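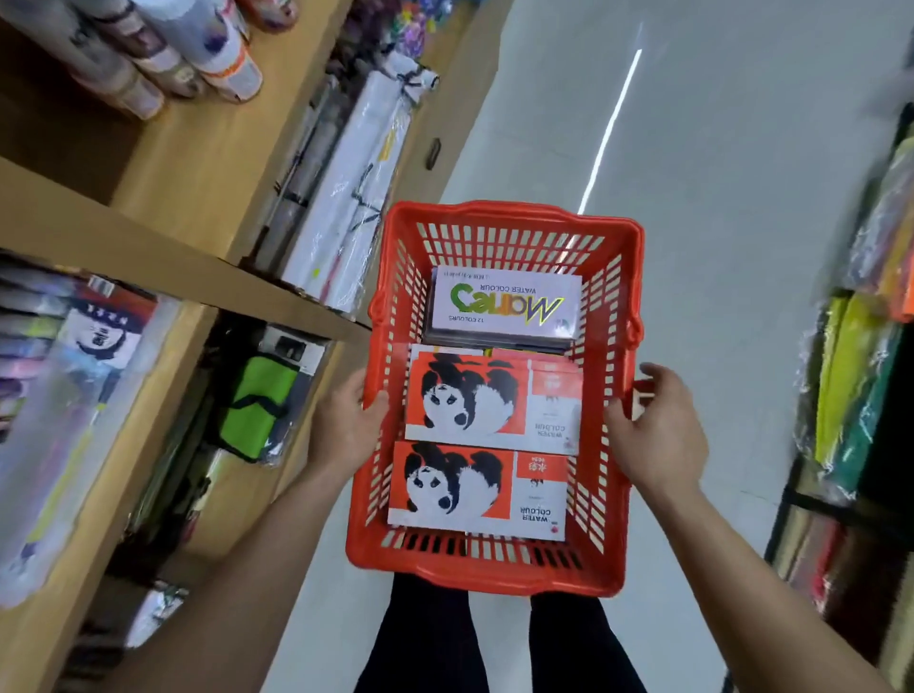

Shopping basket with boxed watercolour sets.

Filed under: Open data > Prices > Household and hobby

# Sellar: shelf prices for art and craft supplies

Sellar is a table of shelf prices for paints, paper, brushes and glue, written down by hand in small shops. It has 600 rows. Each row is one product in one shop on one visit. The table is kept by Ivar Boström and Tươi Khương.

The work began as a side file to Prurkis, our older list of stationery prices. Art materials kept ending up in its "other" column, and after a while that column was longer than the rest, so we moved them out.

## What is in it

- `prices.csv` - the main table, 600 rows
- `shops.csv` - 11 shops, with a short code, type and district
- `units.csv` - how we turned pack sizes into a common unit
- `notes.txt` - remarks typed up from the paper sheets, in no special order

## Columns in prices.csv

`shop` is the short code from `shops.csv`.

`item` is the plain name of the thing, in lower case and without the brand: "watercolour set", "poster paint", "sketch pad".

`brand` is copied from the pack. If the pack has a name in more than one script, we take the Latin one. If there is only one script we keep it as printed, so open the file as UTF-8 or these cells will come out as rubbish.

`pack` is the size as the maker gives it (12 colours, 50 sheets, 75 ml).

`price` is the ticket price in local currency, with tax.

`offer` is `y` if the ticket showed a reduced price. The full price then goes in `price_full`, if it could be read.

`checked` is `y` if a second person looked at the entry against the paper sheet. This is true of 493 rows. The others are mostly from the first round and the sheets have been lost.

## Things to know before you use it

Sets of paint are hard to compare. A set of 12 small pans and a set of 12 tubes both go in as "12 colours", and the pack does not always say how much paint you get. We left `unit_price` blank for these. Please do not fill it in by dividing by the number of colours - we tried it and the results were silly.

Shops were picked because we could get to them on foot. They do not stand for a whole town, let alone a country.

Two shops, Khúc and Jurkar, changed their pack sizes between rounds. Prices for sketch pads look as if they fell sharply in February. They did not, the pads got thinner. See `notes.txt`, search for "thin".

Brushes are listed by number where there is one. Number 6 from one maker can be wider than number 8 from another.

## Known faults

- 22 rows have no pack size.
- "gouache" and "poster paint" were used for the same products by different people. Merge them if it matters to you.
- Prices at Jurkar are rounded to whole units in the first round only.

## Changes

Thu 2 November - removed doubled rows for glue sticks, fixed the district code for Khúc, added `price_full`.

## Licence

CC BY 4.0. Please give the name of the dataset and both keepers. Corrections are welcome through the issues page, one row per issue if you can.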